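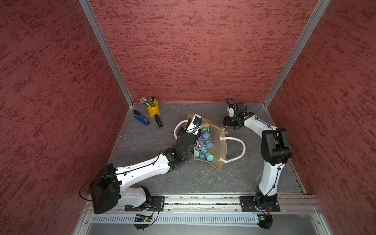

Equipment Plan and Budget for a Second Two-Arm Workcell
Project report, Group 3
By Fikri Kusuma and Anisa Khoo
November

Print this page | E-mail this page

1. Purpose

This report sets out what the group proposes to buy for a second two-arm workcell, what it will cost, and in what order the parts should be ordered. The department asked for a plan that stays under the project allowance of $3385, with arms excluded. The two pairs of arms are on the Krishnan loan and do not appear in the budget.

2. Requirements

The second cell has to run the same manipulation tasks as the first: taking small plastic parts out of a soft bag, and moving desk items such as staplers and pens between marked positions. Programs written for one cell should run on the other with no change except calibration. This fixes several dimensions. Both arms must be mounted on one aluminum rail at the front edge, with the same spacing between mounting plates. The floor must be flat and rigid, and its height relative to the rail must match the first cell.

Wall color was discussed at length. Textured red walls give good contrast with pale blue and teal parts, but poor contrast with pink ones. We decided to keep the red finish in the second cell so that results can be compared, and to budget for one set of plain gray panels that can be fitted in either enclosure.

3. Options considered

Three suppliers were asked for quotes on the frame, rail and panels.

Sovutov quoted a complete enclosure kit, cut and drilled. It was the most expensive option and the only one that needed no workshop time. The rail in the kit uses a different slot width, so our existing mounting plates would not fit without adapters.

Fustlow quoted cut extrusion with brackets, no panels. The slot width matches. Delivery was given as 21 days.

Bidus quoted uncut extrusion at the lowest price. We would have to book the saw and square the ends ourselves. When Anisa measured the test lengths we cut for the first cell, the ends were out of square by enough to twist the rail when the bolts were tightened. We do not want to repeat this.

We recommend Fustlow for the frame and rail, with panels cut in the department workshop.

4. Budget

Frame, brackets and rail: $1000
Wall panels, red, plus one gray set: $340
Floor slab and edge strips: $265
Power supplies and distribution: $410
Control boards, including spares: $375
Cable, clips and connectors: $180
Spare gripper fingers: $220
Task objects and bags: $95
Subtotal: $2885
Reserve: $500
Total: $3385

The reserve is larger than the department guideline. In the first cell most unplanned spending went to cable and connectors. Cables that run along the links need enough slack at the wrist and elbow for full travel, and our first estimate of length was too short. The cable line above uses the measured lengths plus a margin for one complete replacement.

5. Items left out

A cover for the electronics below the rail was priced and then dropped. Open boards are easier to reach during setup, and a cover can be made later from scrap panel. Loose screws in the rail channel are a separate problem, and a strip of slot cover between the mounting plates is included under brackets.

A second computer was also left out. The current one can drive both cells if they are not run at the same time - this is acceptable for the present term but not for the next.

6. Order of purchase

The frame and rail go first, as nothing can be aligned before they arrive. Power supplies and boards should be ordered in the same week so that bench testing can be done during the delivery period. Panels are cut after the frame has been assembled and measured. Task objects are bought last, from the same store as the first set, and checked against the originals for size and color.

7. Open points

- Written confirmation from Fustlow that the brackets are included in the quoted price.
- Whether the floor slab can be cut in house or has to be ordered to size.
- Length of the Krishnan loan. If the arms go back early, the gripper fingers should not be ordered.

Fikri will update the budget table when the slab quote is in.

This site uses cookies to improve your visit. By continuing to browse you accept our use of cookies. Accept | Settings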